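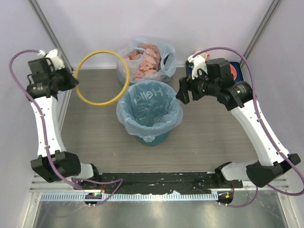 05/03/2023
By Larasati Lumbantobing

Sourdough questions I keep getting

My inbox fills up with bread questions every time I post a loaf, so I've finally put the usual ones in one spot. I'm a home baker with a small oven and a lot of opinions, and everything below comes from my own kitchen in Sivley.

How long before a new starter is ready to bake with?

Mine took longer than the book said it would, and I nearly threw it out! Wait until it doubles after a feeding and does it again the next day. It'll probably go very quiet in the first week (they nearly all do) and then wake up. Keep feeding it.

Can I use all-purpose flour?

Sure. I did for years. Bread flour gives you a bit more height, and a spoonful of rye in the starter makes it livelier, but please don't hold off on baking while you hunt for some fancy bag.

Why is my loaf gummy in the middle?

Either it was underbaked or you cut it too soon. I know, I know, it smells amazing. I wait 3 hours, and with a rye loaf I leave it overnight. If it's still gummy after that, give the next one longer in the oven with the lid off.

Do I have to buy a Dutch oven?

Nope. I used an upside-down stockpot on a baking sheet all last winter and the crust was great. My friend Ayman Saber bakes his on an old pizza stone with a pan of hot water underneath, and I'd happily eat his bread any day.

My starter smells like nail polish remover. Is it dead?

It's hungry! Pour off the liquid, feed it twice a day for a few days, and the smell should fade. Pink or orange streaks or fuzzy mold are another story. Throw that one out, wash the jar well and start over.

How do you go on vacation?

I feed it, stick it in the fridge, and leave. In December mine sat in there the whole time I was at my sister's, and it came back after three feedings. For a longer trip, smear some thin on parchment, let it dry, crumble it up and keep it in an envelope.

What do you do with all the discard?

Crackers, mostly. Also pancakes, and a kind of scallion flatbread my kids will fight over. Or keep a smaller starter, like I do now. I hold on to 30 grams and feed it up the night before I bake.

Can I freeze a baked loaf?

Yes, and slice it first so you can toast it a piece at a time. A whole frozen loaf is a doorstop at breakfast.

Comments

Ismail Lahlou: The stockpot trick worked for me, but the handles only just cleared my oven door. Measure first, folks.

Abdelkrim Lamrani: Does the 3 hour rule go for rolls too?

Larasati Lumbantobing: Oh no, eat those warm! With butter!

Waqas Chaudhry: My starter is on day 6 and totally flat. Going to keep feeding it, I guess. Could you post the cracker recipe sometime?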